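4. What ends up under the table

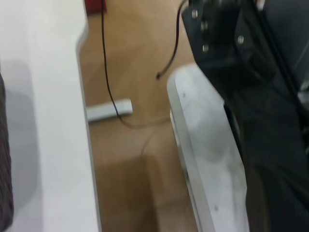 Figure 4. Floor beside a white-topped table, with a white power strip and black cables.

So why do cables end up on the floor when a desk has a perfectly good top? Mostly it comes down to where the outlets are. In the rooms I studied, the wall outlets sat near the baseboard, and the shortest path from a baseboard outlet to anything on a desk runs across the floor first. People put the power strip where the first cord reached, and every later cord went to the strip.

I went into this part of the study thinking I'd be writing about desktops. The original plan, back in September, was to look at how people arrange the things they touch all day (mugs, notebooks, chargers, that sort of stuff) and leave the floor alone. Then I started reading through the notes from the first rooms and the floor kept coming up. People apologized for it before I'd even sat down. So I went back, got down on my knees with a flashlight, and added the floor to the survey sheet.

4.1 Strips and where they sit

We logged 79 work tables across two buildings, Aguirre and the smaller Nisik annex. For each one I wrote down where the power strip was, whether any part of it was under the tabletop, and how the cords got to it. I used three positions: fully under, partly under, and out in the open. I was a little worried that "partly under" would turn into a junk drawer of a category, but it was the one people had the most to say about. The strip in Figure 4 is a partly-under case: one end is tucked beneath the edge of the table and the rounded end is out on the tan floor.

Users of partly-under strips told me they liked being able to get at the near sockets without crawling. They also told me they kicked them. Both things came up in the same breath so often that I started writing "reach/kick" in the margin as shorthand.

Fully-under strips got the best marks for looks and the worst for use. If you can't see the switch, you feel around for it with your foot, and I watched more than one person turn off their own monitor that way. I did it myself while taking notes — not my proudest moment.

4.2 Slack

Slack is the extra length in a cord once both ends are where they need to be. I treated a cord as slack if it touched the floor anywhere between its two ends. A cord that crosses over the strip and then curls away on the floor, like the thin one in Figure 4, goes down on the sheet as "slack, crossing." Crossing matters because that's the bit that gets dragged when somebody slides the strip to reach a socket.

Altogether the sheets list 379 cords. I should say that I counted cords by hand and that bundles are miserable to count, so where two cords were taped together I followed each one with a finger until I was sure.

I also kept a separate column for loose plugs, meaning a plug hanging or lying free with no socket near it. These turned out to be hard to talk to people about! Ask what a loose plug belongs to and you get a long pause, then a guess. A few people asked me not to move it, just in case. In the figure there's a cable coming down on the right with a small black plug tip resting just above the floor, and it would go in this column.

4.3 Trying a tray

For the last part we fitted under-table trays (the Gumitent wire kind, plus a few Revix fabric slings once the trays ran out) to seven of the tables and left them alone for 90 days. Nobody got instructions beyond "use it if you like." I checked the tables again at the end, and the final visit was on 11/05/2024.

The strips stayed up in the trays. I'd expected at least a couple to migrate back down, so that was nice to see. The cords were another story. The long ones still dipped to the floor and came back up, and at two tables a second strip had appeared on the floor next to the leg, bought by the user for phone chargers and a fan. When I asked about it, both said the tray was too high to reach while sitting.

That last point sent me back to the sheets for Section 4.1, and I now think height should have been recorded from the start. I only have it for the tray tables. The next round will measure from the seat to the nearest free socket, with the person sitting the way they normally sit, shoes on.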